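Section 6. Recording demonstrations: tray to basket tasks

Applies to Utotance recorder, two-arm bench, with Mirirus arm software. Revised August 2018.

Read section 5 (Homing and arm limits) before you start. The steps below assume both arms are homed, the emergency stop has been tested and the recorder shows READY in the top bar.

6.1 What you are collecting

One demonstration is one complete run of a task, from the rest position back to the rest position. The recorder saves the joint positions, the gripper opening and the video from the head and wrist cameras, all on the same clock. The learning system trains on these files as they stand. It copies hesitations and wrong turns as readily as it copies good moves.

A set is 100 accepted demonstrations of one task. Rejected runs do not count towards the set, but they stay on the disk until you clear them (see 6.6).

6.2 Laying out the table

1. Wipe the table. Crumbs and tape marks show up in the wrist view.

2. Place the baskets at the back of the table, against the wall.

3. Place the tray in front of them, where both arms can reach it. Set it flat.

4. Put the task items on the tray. For the mixed items task these are the spoon, the toy tomato and the snack bag. Small items go beside the bag. Do not put them under it.

5. Check the wrist view on the monitor. All the items should be in view before the arm starts its approach.
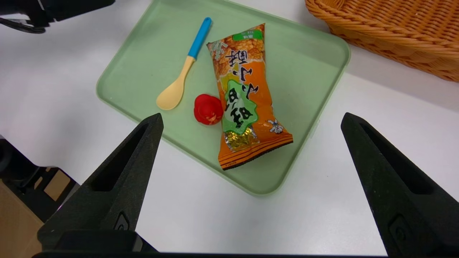
6. Change the layout a little between runs. Turn the tray by a few degrees, swap the order of the items, or let the bag lie at a different angle. If every run starts from the same layout, the trained model will only work from that layout.

Note: Do not change the baskets during a set. If one is damaged or goes missing, close the set and open a new one.

Caution: Keep loose cables clear of the space between the tray and the baskets. A cable caught in a gripper can pull the wrist camera out of line without setting off an alarm.

6.3 Starting a run

1. Choose the task from the list and type the set number.

2. Press RECORD and wait for the second tone. Movement before the second tone is not saved.

3. Bring the chosen arm over the tray at a steady speed. Hold the other arm clear of the work.

4. Lower the gripper with the fingers open. Stop above the item, line up, then go down. A short pause is fine. Anything longer than 2 seconds is marked as a stall and the run will be offered for rejection.

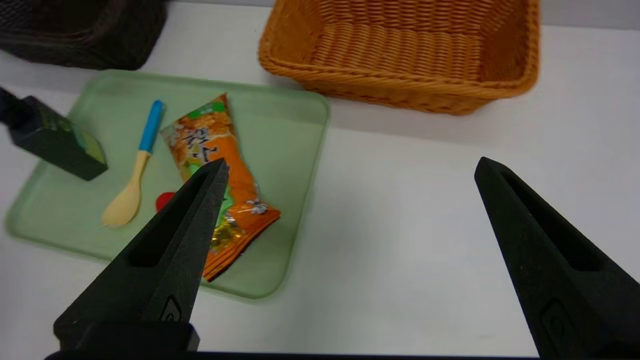 5. Close the fingers slowly. Soft packets need a wider grip than hard items, so take up as much of the packet as you can before you lift. The force limit for soft items is set in the task file and should not be changed from the bench.

6. Lift straight up until the item is clear of the tray rim, then move across to the basket.

7. Lower the item into the basket before you open the fingers. Do not drop it from a height.

8. Repeat for the remaining items, return to rest and press STOP.

Note: If an item slips, you may pick it up again once in the same run. Label the run RECOVERED. These runs are useful and we ask for a few in each set. If it slips a second time, press STOP and reject the run.

Caution: Never reach over the table while the RECORD lamp is lit. Press STOP and wait for the lamp to go out, even if you only want to straighten the tray.

6.4 Checking the grip

The head view is the better one for judging a lift. Look for the whole gripper, the item and the tray in the same picture. If the forearm hides the item for most of the lift, bring the arm in from a different angle on the next run. 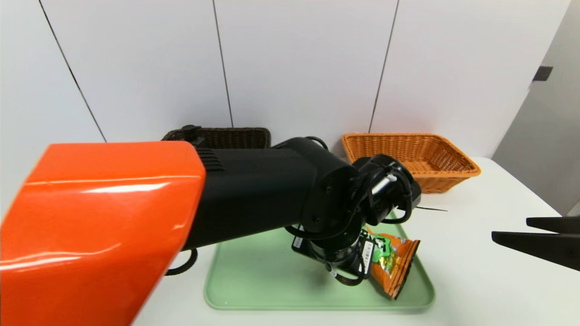
Fig. 6-3. Snack bag held above the tray, head view.

6.5 Labels

Each run must have one label before it can be saved: GOOD, RECOVERED or REJECT. Add a comment only if something unusual took place. Keep it short and name the item, for example "spoon turned in grip".

6.6 Error messages

Error 293: Camera clocks do not agree. Stop, close the recorder and open it again. The run is lost.

Error 404: Task file not found. Check that the Ivgate drive is connected, then choose the task again.

Rejected runs can be cleared from the Storage page. Clearing is permanent.

For moving finished sets to the training machine, go to section 7.

Was this section helpful? 12 found this helpful
Shares: 3
Comments (3)

turcotte_bench
Step 7 in 6.3 should mention the basket rim. We kept catching the bag on it until we went in higher.

mk_lab
Does the stall limit apply at the rest position too? Mine flags runs before I have moved at all.

pelham77
@mk_lab yes, it starts from the second tone. We had the same in March and now just move off straight away.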